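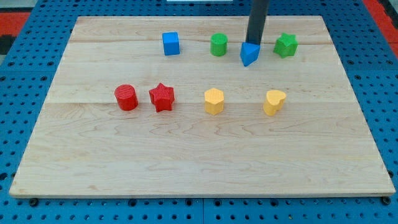
When the arm does not let go: an interview with the Okthorpe test bench

Home | News | Interviews | Safety | Contact

Filed under: Robots at Work

The engineer who runs the bench at Okthorpe asked me not to print a name. "It is the fault that is interesting," I was told, "and I have made enough of them."

The task is easy to explain. The arm must pick up coloured wooden blocks, a cube, a heart, a star and so on, and place them on a maple board. One trial is 1,000 picks. In March the trial stopped at pick 552.

"It was the triangular prism," the engineer said. "The arm brought it down, the program said released, and the arm went up again with the block still on the tip. Then it moved to the next position at full speed, carrying a thing it believed it had already put down."

The prism came off during the turn and flew past the edge of the bench. It landed on the floor, in the place where a colleague had been standing to fill the log. I asked if anyone was hurt. "No. But we wrote it as an injury that did not happen, and we treated it with the same form."

The first suspect was the gripper, which comes from Pichler. It was taken apart and tested for two days, and it behaved correctly. The fault was found in the controller software, Sterari, in the part the team had written themselves. The release signal was sent, but the program did not wait for an answer. If the signal was lost, the arm continued anyway.

"I wrote that line," the engineer said. "I removed the wait because it made each pick slower. I am not proud of this."

Now the arm stays still until the release is confirmed. After 3 seconds without an answer it stops and a person must reset it. The travel speed is lower too, and the log is filled from behind a screen.

I wanted to know if the trial was finished in the end. "We began again from zero. It has stopped twice for the new rule, and both times I was annoyed, and I left the rule where it is."

We use cookies to remember your settings. Accept | Manage choices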